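Anyone using the Kistura tidy-up kit for a small shop? Worth 3,000?

Drerklow is pushing the arm, gripper and wrist camera as a set. I'd want it for sorting cups and small blocks into bins. The sales page sounds too good.
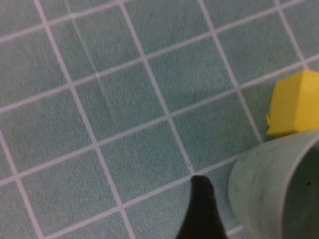

Kettani_bench
Software is my gripe. You pay for the arm, then 677 more for the Grernine add-on, and it still wants hand-tuned grasps. Watch what it does near soft stuff, like a yellow foam block right beside a cup. Close fingers plus a tight gap is where I'd test it - before paying.

gridlock
Rim grasps are the easy demo. Ask for stacked cups and something lying on its side.
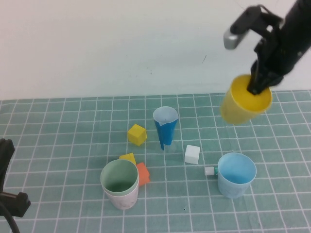

Does the kit price include a spare set of fingers?

Spares are sold separately, and my order took nearly 2 months to show up. The warranty skips fingers too, so read that page first.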